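How a Robot Learns to Sew Stitches
A Lorora Kids explainer
By Su-bin Ra

When a doctor closes a cut with a needle and thread, each loop is called a stitch. Another word for stitching skin is suturing. You say it like this: SOO-chur-ing. People have done it by hand for a very long time. Now students are learning how to do it with robot arms.

At the Wuditz after-school science center, there is a club that works on this. It is called the Stitch Club. The members are in high school and college, and they started in February with a few practice pads and a lot of tangled thread. Their teacher is Myung-ja Shim. She used to work as an operating room nurse.

The club does not work on people or animals. It works on practice pads. A practice pad is a piece of artificial skin. It has cuts in it, and the students close the cuts with thread.

What does the robot hold?

A sewing needle for clothes is straight. A needle for stitching skin is curved, like a piece of a circle. The curve lets the needle go down into the skin on one side of the cut, pass underneath, and come up on the other side. With a straight needle, you would have to bend the skin a lot to do the same thing.

The robot holds the needle in two small jaws. They work like the tips of tweezers. If the jaws squeeze too gently, the needle spins around. If they hold it in the wrong spot, the needle points the wrong way and the stitch comes out crooked.

"Most new members want to pull the thread right away," says Si-woo Cha, a second-year member. "First you have to learn to pick up the needle. I did only that for 7 meetings." 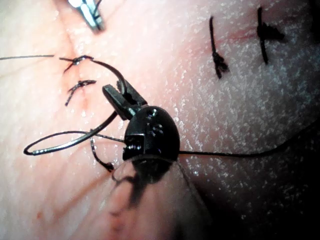

Who is driving?

Many people think a robot like this works alone. In the Stitch Club, a person drives it most of the time. The driver sits at a desk and holds two handles, one for each hand. When the driver's right hand turns, the right robot tool turns. When the driver pinches, the jaws close.

The driver looks at a screen. The screen makes everything look big, so a cut as long as your fingernail can look as long as your arm. The robot also makes the driver's movements smaller. If the driver's hand moves a long way, the tool moves only a little. This helps with tiny jobs like tying a knot.

There is one thing the driver of the club's robot cannot do, and that is feel the thread. When you tie your shoes, your fingers tell you when the lace is tight. The driver has to look for clues instead. Is the thread straight or floppy? Are the two sides of the cut touching? Is the skin starting to bunch up? If it is, the thread is too tight.

How do you make one stitch?

The kind the club practices most is called an interrupted stitch. Interrupted means stopped. Each stitch gets its own knot and is cut off before the next one begins. If one comes loose, the others still hold.

These are the steps the club uses:

1. Pick up the needle with one tool. Hold it partway along the curve, away from the sharp point.

2. Push the point into the pad on one side of the cut. Turn the tool so the needle follows its own curve.

3. Catch the point on the other side with the second tool and pull the needle through.

4. Pull the thread until only a short tail is left on the first side.

5. Wrap the long thread around the jaws of one tool. Use those jaws to grab the short tail, and pull both ends.

6. Do step 5 again, going the other way. One wrap would slip. Several wraps on top of each other make a knot.

7. Cut the ends of the thread.

Step 5 is the hard one. The thread has to make a loop that stays open long enough for the tool to reach through it. Sometimes the loop falls over. Sometimes it slides off the jaws, and the driver has to start the wrap again.

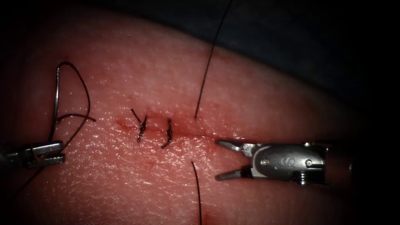 Deok-su Yoon keeps the club's notebook. In it, the members write down how each stitch went and what they would change. One page says, "Left tool too close to the knot. Could not see the tail." Another page says only, "Dropped it again."

Can the robot do it without a driver?

This is the big question for the club. In December 2018 the members will take part in the Pusent Student Robot Challenge. There will be 20 teams. Each team has to show one part of a stitch that the robot does alone, with nobody touching the handles.

The Stitch Club picked step 2, pushing the needle through. To teach the robot, the members recorded themselves doing that step 34 times. A computer program then looks for what the good tries have in common, such as how fast the tool turned and where the needle went in. After that, the robot tries to copy the movement on a new pad.

The program, which the club named Chowdary, still has trouble. If the needle is tilted a little in the jaws, the robot does not always notice. A person would see the tilt and fix it. The members are working on a way for the program to check the needle before it starts to push.

Myung-ja Shim tells the members to keep a hand near the stop button while they test it.

Try it yourself

You can practice a knot like this at home. You need a piece of thick string, a sponge, and two clothespins. Ask a grown-up to pull the string through the sponge so that one end is long and one is short. Then try to tie the ends together using only the clothespins. Your fingers may not touch the string.

Use a bright color of string if you have one. The loops are easier to see.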